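Re: [skirnlow-list] Odd socks and the clothes swap
From: Setareh Ranjbar
Date: 29 December 2025

Fatemeh, thanks for this. I've read it twice and still think the sorting is where we lose the day. 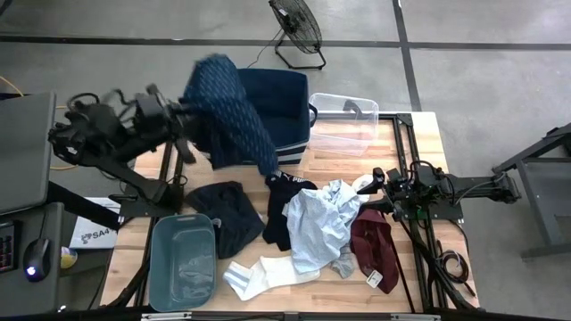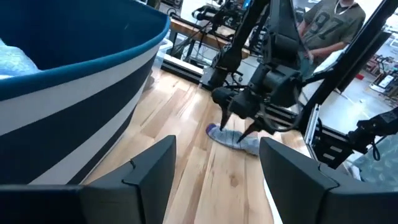
On 22 August Fatemeh Taheri wrote:
> Could we stop taking single socks at the Skirnlow swap?
> We had 40 left over at the end and I am the one
> who has them in my hall. Also, Tanidton start
> at 3 and finish by 6. Why can't we?

Tanidton finish by 6 because they turn away anything without a hanger. I've been. It's like trying to get into the opera.

I'd still take single socks. People who bring one sock tend to bring a decent coat with it, and if you refuse the sock they go home in a huff with both. What I would drop is the tokens. Last time I spent half the afternoon judging whether a cardigan was worth two of them, and a man I'd never met told me I had no eye for wool. Take what you like, leave what you like, and let the greedy carry it home.

Children's things should have their own table - a low one, please, my back has views. Coats on the rail by the door. Whatever is left goes to Obi, who has a van and has said yes, though he may not have been listening.

I can do the poster again if someone else does the spelling.

Setareh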